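The case for slow hands
Eglė Petrauskas
9 May 2020

Most arguments about teaching robots by demonstration are arguments about volume. A group reports how many demonstrations it has gathered, a second group reports more, and the quality of the movement itself is left to a line in an appendix. I think this is the wrong order of business.

At Endville we have recorded 3907 demonstrations of short table-top tasks for the Zurkeo project. After review we kept 3498. The rejected ones were seldom failures in the ordinary sense. The object was picked up and put down where it should be. The trouble lay in the path: a hand that darted in, corrected twice in the last few centimetres, and closed before the fingers were square to the object. A person recovers from that without noticing. A policy trained on it learns the dart and the corrections together, and repeats both at the wrong moment. 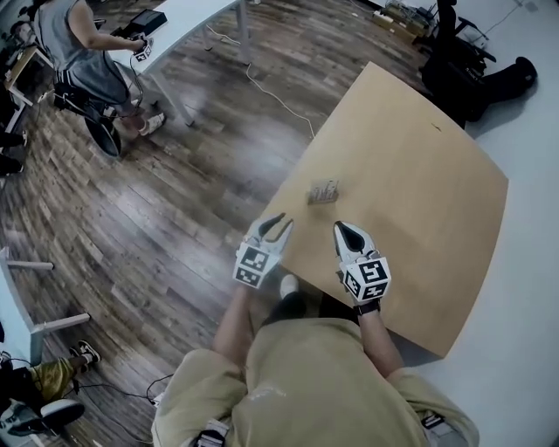
Two hand-held grippers over the table, one with its fingers open and one closed.

Remote control has the opposite fault. When we ran the same tasks through the Frota arm, the operators were slow from the first day, because the arm was slow. Their paths were clean but full of pauses, and the pauses had nothing to do with the task. They were the operator waiting for the arm to catch up. I would still take a pause over a lunge, as a pause can be trimmed afterwards with a simple speed threshold. A lunge has to be recorded again.

My preference is therefore for hand-held work at a set pace. We tried a metronome at 88 beats per minute, one beat to each stage of the movement, and people disliked it for the first hour. After that they stopped mentioning it. The marker tracking also improved, which I had not planned for, as fast turns of the wrist blur the cubes and the pose estimate drifts.

The usual objection is that slow demonstrations make slow robots. Playback speed can be raised within the limits of the arm, and Planby, our replay tool, does this in one setting. A poor approach angle has no such setting.
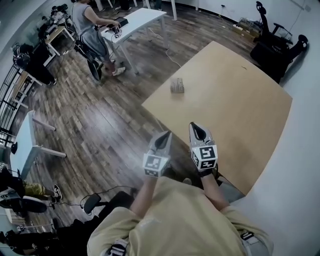

Should one person record all the demonstrations for a task?
Several people are better, provided they all follow the same written procedure. One person's habits are consistent, and the policy will copy them as if they were part of the task.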